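Section 7: Running the arm for visitors

Use this section for open days, school groups and customer visits. For daily work, stay with Section 5. Anoma Herath signs off the bench on the morning of the visit. If she is away, ask Ruwan Gazi.

7.1 Before the doors open

1. Switch on the controller by 8:30 and let the arm finish its homing move.
2. Wipe the tabletop with a dry cloth. Do not use spray near the arm.
3. Load the program "Visitor 10" from the Triltavlow menu. The program from the July visit has been removed.
4. Set the speed limit to 10 percent. The screen asks for the limit again after every restart.
5. Press the red stop button once, check that the arm holds still, then release it and reset.

Caution: The visitor line is 2,000 mm from the table edge. Keep everyone behind it while the drives are on, including staff from other departments.

7.2 Setting out the bag

1. Use the small navy bag with the gray handles. The larger Kettler bag is too wide for the gripper path.
2. Stand the bag upright near the middle of the table.
3. Fold the handles outward, one to each side, so they stay clear of the zipper.
4. Leave the zipper pull hanging free on the side the gripper comes from.
5. Check that the arm cables have slack and do not lie across the bag.

Note: Soft bags sag during a long session. Straighten the bag between runs with the drives off.

7.3 During the demonstration

1. Tell the group that the arm is about to move, then press Start.
2. Let the gripper come up to the bag at the set speed. Do not jog it by hand while the program is running.
3. To answer questions, press Pause. The arm holds its position until you press Resume.
4. If a finger catches the fabric, press the red stop button. Open the gripper from the screen before you touch the bag.

Error 3095 means the gripper closed without finding the zipper pull. Clear it, reset the bag as in 7.2 and start again. Report any other code to Moushumi Biswas.
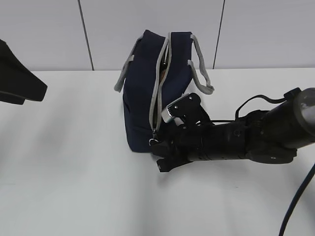
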